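October. Drinks aisle day

Up at six because Shobha Rajan wanted the shop done before the crowds, on the theory that people who shop early are more sensible than people who shop late. I have seen no evidence for this. The early people stand in the middle of the aisle just like the late ones, only in better shoes.

She calls it the drinks audit. Her idea is that our little social club, which meets in the hall behind Haddad's bakery and has never needed to audit anything beyond the biscuit tin, should choose what it serves at the October supper by looking properly at labels and unit prices. I said we could serve cordial. She said cordial was a failure of imagination. So off we went to the big Chinese supermarket, with a notebook and a budget of 200 dollars that I regarded then, and regard now, as far too much for fizzy water and sugar.
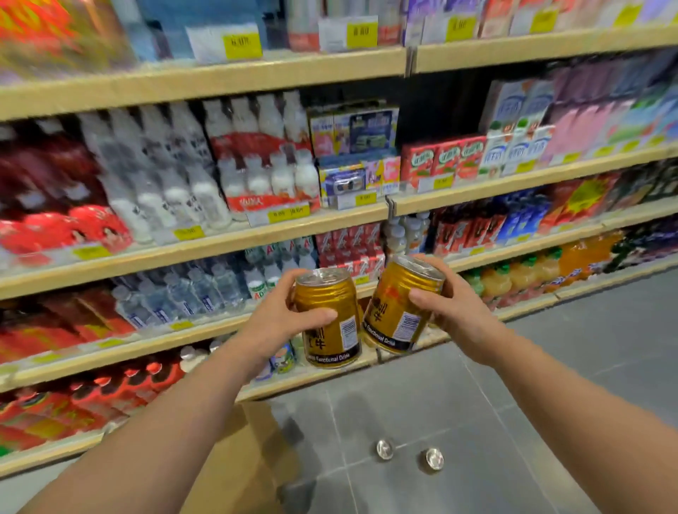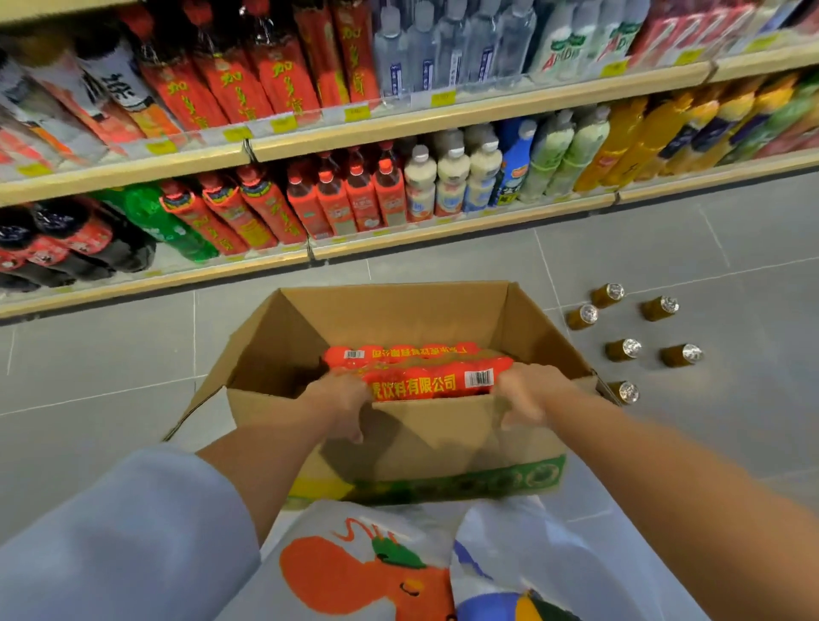

What we looked at

Gold cans first. Red Bull by the characters, as Lama Najjar read them out over the phone for us, and "Functional Drink" printed across the black band at the bottom in English for people like me. I would like to know what the function is. I have been drinking drinks for a long while and the function has always been that I was thirsty. Shobha says it means energy. I said so does toast.

I had the theory that one can was bound to be different from another, a different recipe or an older batch, and that this was how they got you. Held together they were as alike as two cans can be. Short, ribbed, gold, silver lid. Each had its own little white barcode label. Shobha waited with great patience while I turned them and then asked if I was satisfied. I was not, but I couldn't have told her why, so I put it down to the light.

The yellow price tags are another matter. I like a price tag, I don't trust one. There were rows of them along the shelf edges, and my quarrel is with where a tag sits in relation to the thing it claims to be pricing. Is it the drink above, or the drink below? Is it the one to the left that somebody has pushed over to make room? I asked a young bloke stacking tea and he said "above" without looking up. I asked a second one near the tills and he said it depended. I wrote both answers in the notebook.

Then the red bottles, shrink-wrapped and boxed. I read the packaging as best I could, yellow characters on red, and could have been looking at a wedding invitation. Lama, who by this stage had stopped saying hello when she picked up and just said "yes", told me the bit near the barcode was the end of a company name. Beverage company limited. Well, good. I would have been more worried by beverage company unlimited.

A cardboard box is a wonderful thing for making you believe you've got a bargain. It has corners. It looks wholesale. Get hold of it by the rim and you feel like a merchant. But it is the same drink whether it comes in a box or not, and when I worked out the price per bottle in the margin of the notebook I got one figure and Shobha got another, and mine was dearer. We went over it twice. I still think she divided by the wrong number, and she thinks I forgot the deposit. I have left both sums on the page.

The small brown bottles with the silver caps I have nothing against. There were six of them on the floor next to the box and I'll say this for them, they looked like medicine, and medicine at least admits what it's for. Dwight Simard swears by something in a bottle like that for his knees. Dwight also swore by copper bracelets, magnets in his slippers and, for most of one winter, standing on one leg while the kettle boiled. His knees are the same knees.

The argument about Pultik

Shobha's great hope was a drink called Pultik, which Issa Hattar had at his nephew's engagement and has not shut up about since. Pear, he says, or possibly plum, with a cloudy bottom you have to shake up. He couldn't tell us what colour the label was. He couldn't tell us which country it came from. He was certain it would be "near the teas".

It was not near the teas. Nor near the juices, nor in the fridge by the dumplings, where I spent long enough to get a cold neck. Shobha rang him from the aisle and he said in that case it must be called something else. I wanted to go home at that point. You can't look for a drink that might be pear and might be called something else. She said we should keep an open mind. An open mind is how we ended up with 54 metres of bunting the year before last, most of which is still in my shed in a tub marked RINDSKA, after the brand of the tub, and which Itziar Arrieta refers to as "the Rindska" as though it were a family heirloom.

On the bus home

Shobha had the notebook on her knee and was giving everything a score. She had energy drinks down as a firm maybe. I asked who at our supper was in want of energy. The youngest regular is Itziar, who rides her bike to the hall uphill and then sets out the chairs by herself because we're all too slow. The rest of us are in bed by half nine. Give Dwight one of those gold cans at seven in the evening and he'll be up till dawn rearranging his garage and ringing people.

She said it was about offering choice. I said choice was all very well but I'd just come out of an aisle with more of it than I could look at in a week, shelf on shelf, and I felt no better off than when I went in. She didn't answer for two stops. Then she said I was the sort of person who'd go to the seaside and complain it was wet. Fair enough, I probably am, but it is wet.

A woman across from us had a bag of mandarins on her lap and ate three of them between the library and the roundabout, dropping the peel back in with the fruit. I thought about that for longer than it deserved.

Evening

Itziar came by for her casserole dish and read the notebook standing up in the kitchen. Her view is that seventy people have never once come to the supper (Shobha has catered for 70 on paper, a figure she got from the fire sign on the hall door) and that we should halve everything. I've been saying so for weeks. When Itziar says it, Shobha writes it down.

She also asked why there was no column for taste. Shobha and I looked at each other. We had prices, two sets of them. We had sizes, barcodes, a note that said "caps??" in my handwriting, and Lama's translations spelled however I'd heard them. Not a word on whether any of it was nice to drink. Shobha said taste was subjective. Itziar said so was supper.

So there's to be a tasting. Small cups, everybody brings one thing, marks out of ten. I don't believe in marks out of ten. People give seven to anything that doesn't hurt them. Issa will bring whatever he thinks is Pultik this week and give it a ten before the lid's off. Dwight will bring something brown. I've been told I am bringing Cason, the ginger one in the tall bottle, as I'm the only member who has ever said a kind word about it. I said it was "all right with ice", and that was in 2000, at somebody's retirement, and I'd had a long day.

Lama rang after tea to ask whether we'd finally bought anything or if she should expect more calls. I told her about the tasting. She said she'd come if there was food, and that next time I should just take her with me, she'd be quicker in person. I said I doubted there would be a next time. She laughed for a fair while, I thought.

Things to do before I forget
Find the small cups. Not in the cupboard over the urn, I looked last month.
Ask Haddad's if we can use their fridge overnight, and get the answer from the mother, the son says yes to everybody.
Redo the sum on the red bottles, with the deposit and without.
Get the bunting out of the shed. I was against it then and I'm against it now, but Shobha asked again at the bus stop and my feet were sore.
Ice.

Rain on the roof since nine. The neighbour's cat is on the woodpile again looking at me through the window as if I owe it something. Forecast says clear by morning. We'll see.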